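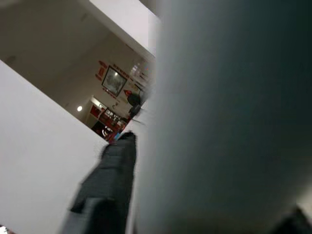
May 28, 2026

Figure stand reader, second board revision

Picked this back up after leaving it alone since March. The goal is the same: a base that reads the tag in a collectible figure and tells the game which character to load, without the player having to hold the figure flat and wait. The Brulside figures are the test set again because their bases are all one size. The Luvitz ones have the tag set off center and can wait.

Started with the old antenna loop on the new board. Reads fine with the figure sitting dead center. Slide it toward the rim and it drops out well before the base leaves the ring. Same fault as the first revision, so the board wasn't the problem and I should have tried that first.

Swapped in the wider loop. Much better toward the rim, slightly worse straight up. A figure lifted a finger's width off the stand now drops, where before it held. I think that is the right way round. Players nudge figures sideways all the time and hardly ever hover them.

Ran the long test after lunch, 1,000 reads with the script, figure left in place. 118 failures, nearly all in one block near the beginning. Looked at the log and the failures line up with the light ring running its startup fade. Turned the ring off and ran the full set again: 2 failures, both isolated. So the ring supply is putting noise on the reader line. The cap I added last time is on the wrong side of the regulator. Moved it, with leads much too long, and the fade block mostly went away. Needs a proper footprint on the next board.

Game side: the Sirnik build still treats a dropped read as the figure being removed, so the character vanishes and pops back with the full entrance animation. Very annoying in a fight. Added a hold of 12 frames before it counts as gone. Feels right on the training stage. Swapping two figures quickly still works, but if the second one lands inside the hold, the first character's name stays on the panel over the second character's portrait. Name and portrait update from separate events. Haven't fixed it, wrote it up in the tracker.

Save data: writing the level back to the tag still fails on the older Brulside wave. Those tags look locked past the first few pages. Reading is fine. For now the game keeps levels for that wave in the local save and skips the write. Whoever does the menus, please don't show the "saved to figure" message in that case, it's still coming up.

Alarcón shells: first printed set fits, but the lip is too tall and the larger figures rock on it. Sanded one down by hand and it sits level. Revised file is in the shared folder, old one renamed so it doesn't get printed again.

To do:
– cap footprint on board, short leads
– repeat the long test with the ring on and the cap moved properly
– name and portrait from the same event
– one Luvitz figure on the wide loop, just to see how far off it is
– order more ring connectors, the bag is nearly empty

Left the sanded shell on the bench with the wide loop taped inside. The tape is holding the loop flat, so please leave it on.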